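Sterketti veröffentlicht Version 3 von Dornus: Greifplanung zuerst in der Simulation

Vukivthorpe, im April. Der Softwarehersteller Sterketti gibt Version 3 seiner Planungssoftware Dornus frei. Das Programm berechnet Greifpunkte und Bahnen für Zweifingergreifer und prüft sie in einer gerenderten Arbeitszelle, bevor ein Auftrag an die Steuerung geht.

Neu ist die Behandlung von Teilen, die in engen Behältern stehen. Dornus bezieht Innenwände, Trennstege und benachbarte Teile in die Kollisionsprüfung ein und verwirft Anfahrten, bei denen ein Finger anstoßen würde. Für die Abnahme rechnete das Team 1.850 simulierte Griffe durch, verteilt auf 40 Anordnungen.

"Schatten und ähnliche Grautöne haben unserer Teileerkennung lange Mühe gemacht", sagt Entwicklungsleiterin Lakshmi Bangera. "Deshalb variieren wir jetzt auch die Beleuchtung - und zwar in jedem Testlauf."

Die Planung eines Griffs dauert laut Hersteller im Mittel 200 Millisekunden. Erster Anwender ist der Zulieferer Varghese. Bestandskunden erhalten das Update ohne Aufpreis, vorhandene Zellenmodelle lassen sich übernehmen.

Fragen zur Schnittstelle beantwortet Mohcine Fahmy, Produktbetreuung Dornus.
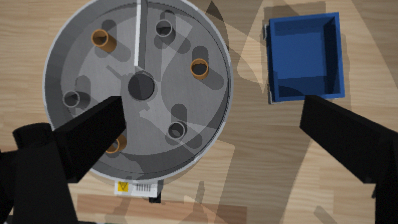
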